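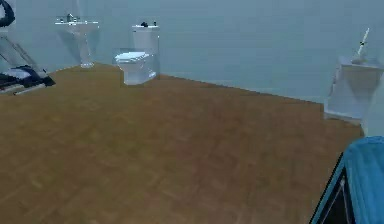 Willbridge Household Water Use Diaries

Version 2. Maintained by Soudabeh Ebrahimi and Jaanus Pärn.

Summary

This dataset contains self-reported water use diaries from 500 households in two service areas, Altarley and Seixas. Each household kept a diary for 15 days and logged every use of a tap, shower, toilet, washing machine or garden hose. Meter readings were taken by the household at the start and end of the period. The data is meant for demand modeling at the household level and for studying how diary totals differ from metered totals.

Files

households.csv: one row per household. Holds the service area, number of residents, dwelling type and the two meter readings.
events.csv: one row per logged use. Holds household_id, day_index, start_time, fixture and duration_s.
fixtures.csv: one row per fixture. Flow rates are in liters per minute. Toilets have a flush volume instead.
codebook.txt: allowed values for every coded column.

All files are UTF-8, comma separated, with a header row. Missing values are empty strings. Do not read household_id as a number; leading zeros are significant.

Collection

Diaries were paper booklets kept in the bathroom and kitchen. Entries were typed in by two people working separately, and mismatches were settled against the booklet. Collection in Altarley ended in August. Seixas was collected later, with a revised booklet that splits "sink" into bathroom_sink and kitchen_sink. Altarley rows keep the original value, sink, and cannot be split.

Processing

Durations over 2000 seconds were checked by hand. Garden hose entries were kept as written. Shower entries above that limit were set to missing where the booklet was unclear, and flag_duration is set to 1. Start times were rounded to five minutes. Volumes are not stored; compute them from duration and flow rate, or use the script volumes.py in the Poronon repository.

Known issues

Night use is underreported. Toilet events between midnight and 5 a.m. are rare in the diaries, even in large households.
Flow rates in Altarley were measured with a bucket and stopwatch. Rates in Seixas came from a clip-on meter. Compare across areas with care.
Meter readings above 800 cubic meters in Altarley may include an earlier tenant's use. Use differences only.
Dwelling type is blank for households that moved during the diary period.

Privacy

Names, addresses and booklet scans are not released. Day_index counts from the first diary day and does not map to a calendar date.

License and contact

CC BY 4.0. Report errors through the issue tracker and include the household_id and the row number in events.csv.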